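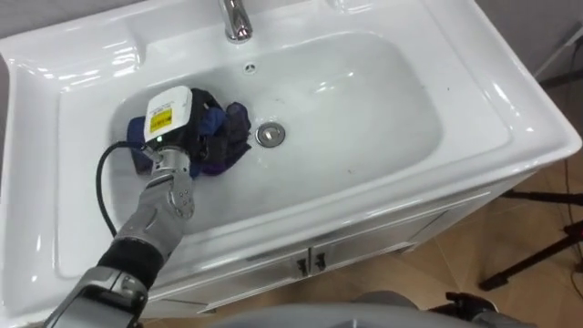

1. Ouverture de la séance et approbation de l'ordre du jour

La séance est ouverte à 14 heures sous la présidence de Tetsuya Okabe. L'ordre du jour est adopté sans modification. Le compte rendu d'avril est approuvé, sous réserve d'une correction au point relatif au site de Wirden.

2. État de la collecte, tâche « nettoyage du lavabo »

Le responsable de la collecte indique que 744 démonstrations ont été versées au corpus Drukiser. Le site de Dodden accuse un retard de deux semaines, imputé à la relecture des annotations et non à l'enregistrement. L'équipe Ueda demande que les séquences incomplètes soient conservées sous une étiquette distinte — demande acceptée.

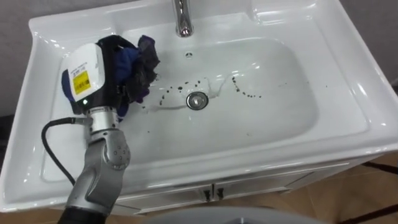
Le protocole d'annotation fait l'objet d'un échange. La version en vigueur n'impose aucune notation de l'état initial de la vasque, ce qui rend les épisodes difficilement comparables d'un site à l'autre. Il est rappelé que les salissures ne se répartissent pas de façon uniforme : les points noirs forment ici des arcs de part et d'autre de la bonde, alors que le chiffon bleu marine, tenu en boule dans la pince, se trouve en haut à gauche de la cuvette. La réunion décide d'ajouter au formulaire un champ « répartition des traces » et un champ « position du chiffon ».

3. Prises de vue
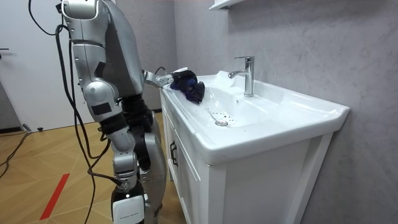 La vue fixe reste facultative dans le cahier des charges, et l'équipe de Wirden souhaite la rendre obligatoire. Elle fait valoir que la caméra de tête ne renseigne guère sur la posture d'ensemble. Le point de vue latéral permet de constater que le bras droit travaille au-dessus du rebord tandis que le gauche pend le long du corps, et de suivre le passage des câbles noirs au sol. Tetsuya Okabe se déclare favorable à la proposition, à condition que le volume de stockage soit réévalué. Adopté par sept voix, quatre abstentions.

4. Suites à donner

Ueda — mise à jour du formulaire d'annotation.
Dodden — reprise des relectures en attente.
Wirden — note sur le stockage des vues fixes, à transmettre avant la prochaine réunion.

La séance est levée à 16 heures.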